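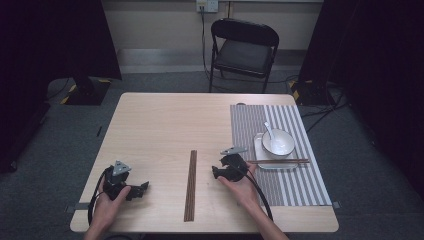
How to Try a Table-Setting Task With Handheld Grippers

Filed under: Home Robots > Chores > Can It Do It Yet?
Print this page | E-mail this page

Updated 2019-06-26

Short version — can a machine set your table? Plates, sort of. Chopsticks, not yet, not at my place. But you can find out a lot by doing the job yourself with the grippers in your own hands. If you can't do it with those fingers, the robot won't either.

What you need
- 2 handheld grippers (mine are on a Ruva controller, any will do)
- a table, cleared down to what the task needs
- placemat, square plate, bowl, soup spoon
- chopsticks, 2 pairs. Wood is easier then lacquer

Steps

1. Mat first, off to one side. Plate on the mat, bowl on the plate, spoon in the bowl. By hand, you are not testing this part.

2. One pair of chopsticks across the front of the plate. That's your finished example. Leave it alone.

3. Second pair in the middle of the table, side by side, pointing away from you.

4. Grippers on the table, fingers facing in. Same start every time or your numbers mean nothing.

5. Pick up the pair. Both sticks at once, near the middle. Turn them sideways, set them down. Slow.

6. Put them back, go again. I do 50 to a batch, then rest my wrists.

Where it goes wrong
Sticks roll apart. One gets pinched, the other stays put. Squeeze harder and they cross. Cables snag on the table edge too — leave slack.

Since May I've logged 959 tries in Juvlow. Picking up one stick is fine now. Two together and still parallel at the end, nowhere near good enuogh to leave a machine alone with dinner. Bowls are next.

Print this page | E-mail this page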